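The room was let by the month, and Sabina Rusnák had it until the end of January, then until the end of February. It had come with the desk, the shelves and everything on them. The landlady's daughter was away studying and her things were to stay where they were. Sabina was allowed to use them as long as she put them back.

So she used them. Jastik paid per clip, and a clip was one thing picked up and put into another thing, start to finish, with a gripper in each hand. She had been told to aim for 3,000 clips by spring. The training call had lasted 15 minutes. A man called Arellano told her to move as if she were showing a small child, and to keep the other hand still when it had nothing to do.

"Slower than that," he said, when she tried it.

"How slow?"

"So that you'd be bored watching."

She got up at 7, made tea, cleared the checked tablecloth down to what could stay, and stood the cardboard box in the middle. Pencils in, pencils out. The eraser, the glue, the toys. The left hand took longest to learn. She was right-handed, and for the first week it dropped everything, and she had to mark each drop on the sheet. Vandano, the firm that bought the clips from Jastik, wanted the drops as well, but they were paid at half.

By February the left hand was nearly as good as the other. She could bring something to the rim with it and hold it there while the right hand came over the top. That was called a two-hand pack, and it paid extra. 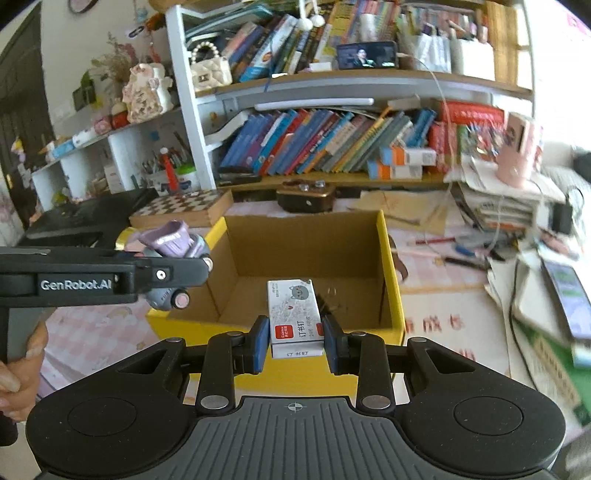
The staples over the box, the purple toy at its rim.

She let the staples go and waited for the count of 2, as she had been taught. Then she opened the left hand.

She wondered sometimes where it all went. Arellano had said there was an arm in a building in another city, and that it learned from everyone at once, so that no one could say which part of it came from whom. Sabina thought she might know. She had a way of turning her wrist a little before letting go, which her mother had too, putting eggs into a bowl. She had tried to stop doing it in the first week and then had left it alone.

In the evening there was a message from Jastik. It was dated 16 February 2018 and it said her last batch had passed, except for nine clips where she had moved too fast. Under that, Arellano had added a line of his own. The arm was doing small boxes now. Did she have anything soft?

She looked along the shelves. There was the quilted handbag, but she didn't like to. In the end she took off her socks, rolled them into a ball — they were thick ones, grey — and set them on the tablecloth for the morning.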